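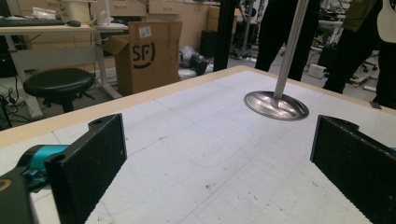
How do I find out what happened to a case where I was a witness?

Posted by Maurya in Courts and Police, 08/04/2020

In April of last year I saw a man break into the garage across the street. I called it in, gave a statement to the officer that night, and picked someone out of a set of photos at the station two weeks later. After that I got one letter from the county prosecutor saying I might be called to testify. I never was.

I would like to know if he was charged with anything and if there was a trial. The neighbor has moved, so I can't ask there. The officer's card has a phone number that goes to a full voicemail box. I have the police report number, which ends in 2120, but when I put it into the search box on the court website it says no record found. I don't know the man's name.

Is this something I'm allowed to know? And do I still have to keep the letter and stay available?

3 replies

Triklow

You are allowed to know. Adult criminal cases are public in most places unless a judge has sealed the file. The reason your search came up empty is that a police report number and a court case number are two different things. The court site only knows its own number or the defendant's name.

Get out the letter from the prosecutor. Near the top there is usually a line that says "State v." and a last name, or a line marked "Re:" with a number after it. Try that number with and without the dashes. Some court sites are picky about this.

If the letter doesn't have it, call the prosecutor's office and ask for the victim and witness unit. Give them the report number and the date of the break-in. They can match it to the court case. When I did this for a car theft it took 14 minutes, most of it on hold.

As for staying available, a letter saying you might be called is not the same as a subpoena. A subpoena has a date, a time and a courtroom on it. If you did get one of those, don't ignore it, and call the number on it before you make other plans. If you move, send them your new address.
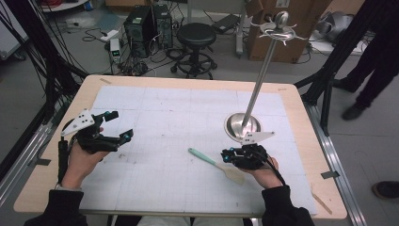 More replies

Ultavano

Probably pleaded guilty. Most of them do, and then they don't need witnesses. You can look him up on the state Prison search page but you need a name for that.

Maurya

Thank you both. The letter did have a number on the "Re:" line and it worked once I took the dashes out. He pleaded guilty to a lesser charge in the fall, with probation and a fine of 2000 dollars. There are 29 entries on the docket and I don't understand most of them, but the last one says the case is closed.

I called the witness unit too, and they said I am not needed for anything further. I asked for that in writing and they are mailing it.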